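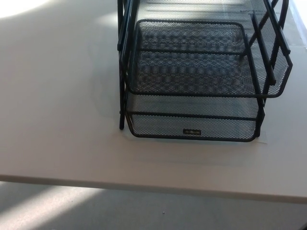 Black mesh letter trays, stacked, on a white tabletop.

Home Explore Notifications Messages Bookmarks Profile

Booker Mahmoud
2025-04-25

A thread on sorting out a dead relative's paperwork, as I've just finished doing my uncle's and a few people asked.

Start with the post. Get it redirected to you if you can. Most of what you need to know about someone's money comes through the letterbox in the first few months, and you won't know what you're missing until a reminder turns up.

Order more copies of the death certificate than you think you need. I bought 2 and had to go back for more. Some places send them back quickly. One kept ours for weeks and then asked for it again.

Don't throw anything out on the first visit. I filled a bin bag with what I took for old gas bills, and one of them had the account number for his savings written on the back in pencil. Found it by luck when the bag split.

Sort by who sent it, then by date. I tried sorting by type first (bills, letters, statements) and had to do it all over again. When you ring a company they want everything from that company, and you want it in one pile in your hand.

Keep a notebook for phone calls. Date, who you spoke to, what they said they'd do. I had 32 calls in mine by the end. When someone tells you there's no record of you ringing before, you can give them the name and the time.

Ask for the bereavement team straight away. The main line will try to take you through security questions meant for the account holder. I was asked for my uncle's memorable word three times by the same firm.

Pensions were the worst part. He'd had three jobs with small pensions attached, and one of the firms had been bought and renamed since he left. A payslip from the eighties in a biscuit tin had the old scheme number on it. That one payslip saved me a month.

If there's a shared grave, an allotment, a library card, a garage he rented, write to them too. The garage people carried on billing until August and were quite short with me until I sent the certificate. Then they were very nice about it.

Direct debits: get a list from the bank before the account is frozen, if the bank will give you one. Ours did. It had 16 on it, including a magazine he can't have read for years and insurance on a washing machine he no longer owned.

Letters in another language. My uncle had kept up with two friends from his working days, Ctibor Hrnčiar and Aurel Zamfir, and they didn't know he'd died. I wrote in English and kept it short. Both wrote back. Do this part early. I left it too late and felt bad about it.

Photos and private letters went into a separate box with no deadline on it. You'll stop and read them otherwise, and a whole afternoon goes.

On shredding: I'm keeping the tax papers and anything to do with the estate for a good few years. Takeaway menus and old parking permits went straight away. Everything with an account number on it went through the shredder, which overheated twice.

Someone asked if you need a solicitor. We didn't, but there was a will, no house to sell, and everyone in the family was speaking to each other. If any of those isn't true for you, I'd at least pay for an hour's advice.

Last one for tonight. Write your own list while you're at it. Banks, pension, insurance, where the will is. Mine fits on one side of paper and my sister knows which drawer. I'll answer replies tomorrow after work.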